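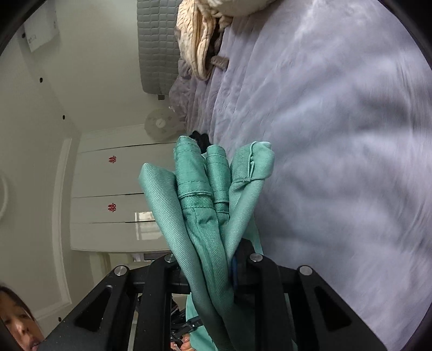
The teal twill, folded, with a loose thread at the hem.

8th May
Bláthnaid McGrath, to the Larkness Mending List

Dear all,

Thank you so much for the kind words about the last swap, and sorry to be slow in answering (we've had my sister's boys staying and I have hardly sat down!). I did want to reply properly to Melaniia, who wrote:

> I have been given a pair of heavy cotton work trousers that are too long by a good two inches. I would like to take them up but keep the hem they came with, as the stitching is rather nice and I can't match the thread. Is that possible on thick cloth, or does it go lumpy? Also, should I wash them first? They have never been worn.
> Melaniia Palamarchuk

Yes, Melaniia, it is possible, and please do wash them first, twice if you can bear it. I once took up a pair for my husband straight from the shop and after two washes he looked as if he was expecting a flood. He wore them to the allotment for years, bless him, and I had to look at them every time.

What you want is to keep the old hem and fold the spare length away just above it. Try them on with the shoes you'll really wear and get somebody else to do the pinning. Then turn the leg up on the outside, so that the fold sits right sides together, and remember that the cloth is doubled, so for two inches off you measure one inch from the hem stitching to the fold. Sew as close under the old hem as your machine will let you, flip it down, and press it hard with plenty of steam.

The side seams are where it goes lumpy. I turn the wheel by hand over those and use a stout needle, and I give the seam a few taps with a small hammer beforehand, with a scrap of cotton over it. If you would sooner not cut the spare away, just catch it down inside with a few stitches at each seam. Then they can be let down again for someone taller.

As for thread, Krishnan on the market had over 20 greens when I was in, and he doesn't mind you bringing the garment along to hold against the reels. Ask for the thicker sort if you want the top stitching to show.

I have a spare pack of denim needles and will put it in my bag for the 23rd. Could whoever borrowed my long ruler bring it along too, please?

Warmest wishes to everyone,
Bláthnaid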